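Keeping burger buns in plastic tubs, does it really make any difference?

Posted in Food Storage, December 2023

Delyth Parry
I'm doing burgers for a do at Fekham village hall and my sister-in-law insists that every filling and every bun has to go in its own clear tub before we start putting them together. I've been making burgers since 2003 straight out of the bag and nobody has died. She also wants lettuce directly on the bottom bun, which to my mind is asking for a soggy bun. Is there anything in this or is it just fuss?

Hopkin
Bit of both. I don't believe half of what gets said about tubs, and I certainly wouldn't pay Reltura prices for them. They do stop seeded buns shedding all over the worktop, and the lettuce stays away from the meat. For a line of people building burgers I'd have buns in one, leaves in another, sausages or whatever in a third, and a tray with baking parchment for putting them together.

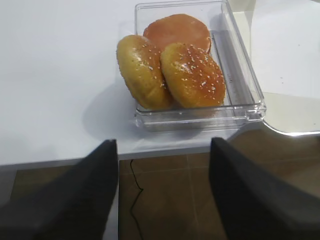
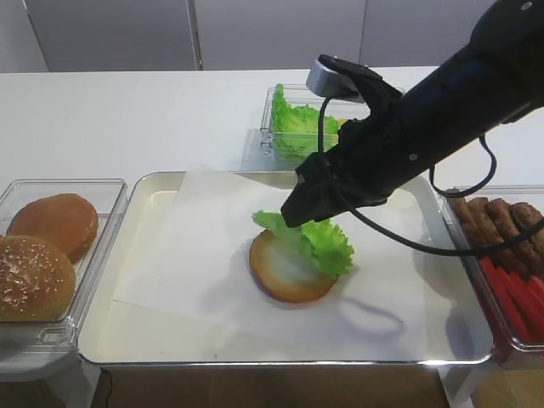
Do the buns need a lid on if they're only out for an hour?
Depends on the room. In a warm hall I'd cover them loosely with a clean tea towel, as cut sides dry out quickly. A tight lid on buns that are still warm from the oven will make the crusts go soft.

As for lettuce on the bottom, it's fine if the leaves are properly dry. Wet leaves are what ruins it.

Jirnwood207
Never seen the point. Bag, knife, done. If you're feeding 300 then maybe, otherwise it's just more washing up. I would toast the buns though.

Delyth Parry
Not convinced about the tubs but I'll try drying the lettuce. It's nowhere near 300, thank goodness.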